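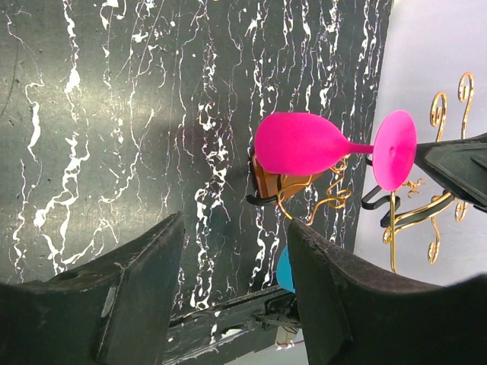
Pink glass and gold wire stand, from the camera by the gripper. Dufour packing room, November.

Two Arms at the Packing Bench: What Changes for the People Next to Them
Project report by Brayden Penner and Sun-ja Tak

When we first asked Dufour if we could spend a few weeks in their packing room, we expected to be handed a brochure and a visitor badge and sent home by lunch. Instead Annick Morin, the shift lead, sat us down with coffee and told us we could stay as long as we kept our elbows off the bench (we mostly did!). Dufour rents out party tableware, and a lot of it is plastic wine glasses that go out in sets with a gold wire rack. Loading and unloading those racks has always been hand work, and it is fiddly, because the wire is all scrolls and curls and a glass foot loves to catch on them.

The company is now trying the job with a two-arm station the crew calls Pretov. Each arm has a simple two-finger gripper, and the glasses they practice on are pink, green, yellow and blue, so everyone can say "it dropped the yellow one" across the room and be understood.
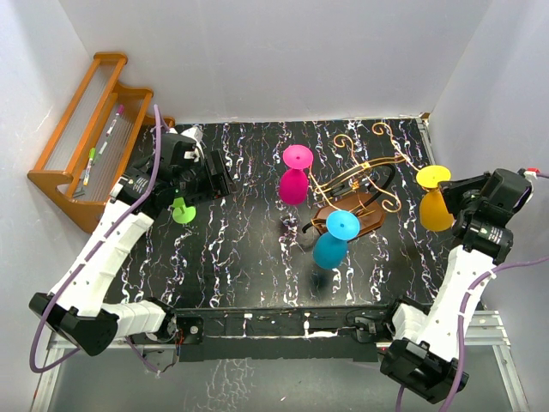 PART 2: THE WORK BEFORE AND AFTER

We talked with four people on the crew and watched 30 rack loads done by hand, then 80 tries at the station over the following visits. The hand packers were faster every single time, and they were pretty cheerful about it. What they did not miss was the wrist ache. Jeanine Van den Broek has packed racks for years and told us she used to switch hands after lunch on a Tuesday, when the big returns come in, just to get through the afternoon.

Her day looks different now. She sets out the glasses, watches the arms, and steps in when something tips or snags. She said it is easier on her body and harder on her patience, and that she sometimes wants to reach in and do it herself.
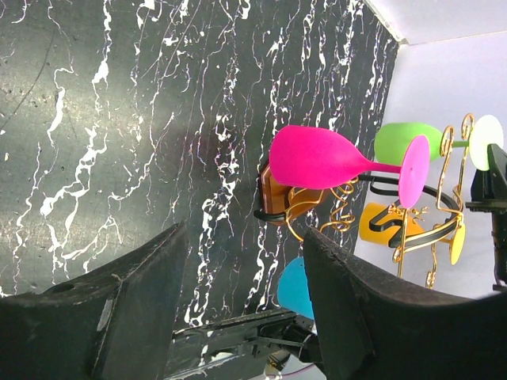
What the crew worries about

Hours came up first, as you would guess. Management has promised no cuts during the trial, but the promise stops there and people know it. Réjean Desjardins was more bothered by the quiet, as packing used to mean two people talking across a bench, and minding the station is a job for one. He has started taking his break at the hand bench so he can catch up with everybody.

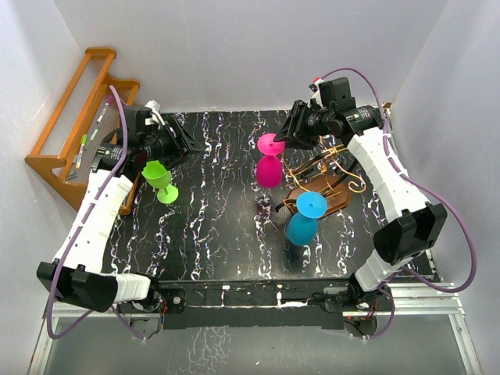
We also heard a good deal of pride, which we had not planned a question for. The packers know which way to turn a foot so it slides past the wire, and the technicians come to them for that. Annick would like that kind of help written into the job description and paid for, and we agree with her. Our interview notes and the questions we used are in the appendix.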